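Ticket 300: Clesum sim, tidy-up task, cube will not stay where it's put
Opened by: Razia Hashmi
Assigned to: Delphine Pruitt
Status: open (reopened)

RH — Living room level, Ranbridge build. The arm carries the cube towards the sofa, lets go, and reports success. The cube does not always agree. In 77 of 100 runs its final height is above the floor, and the task checker passes every one of them. I'd like gravity back, please.

DP — Gravity is on. I checked twice, the second time with feeling. Can you send the physics log from a bad run?

RH — Attached. Contact with the gripper ends at step 300, then nothing. No fall, no bounce.

DP — Right. The cube goes to sleep the moment it's released, because its speed is under the rest limit. The solver sees an object not moving and leaves it in peace. Lowered the limit and restarted.

RH — Better, then worse. Falls properly on the first run after a restart, hangs again on the second. Closing this was optimistic.

DP — I closed it for 2 minutes. Reopened. Please grab a render from the room camera after release, with the arm parked.

RH — Done, low quality preset, apologies to the door handle.

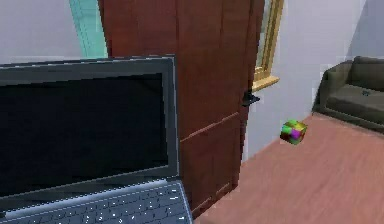
Render after release: cube between the door and the sofa, laptop nearest the camera.

DP — Thanks. Hard to judge height by eye from that angle, so I went by the pose log: clear of the floor. The reset script reloads the old Mondal settings file and puts the rest limit back. My change lasts exactly one run.

Workaround: wake the cube by hand after release.
To do: fix the reset script, make the checker test for floor contact, tell Ladham before they train on any of this.

RH — Told Ladham. They've been training on it since November.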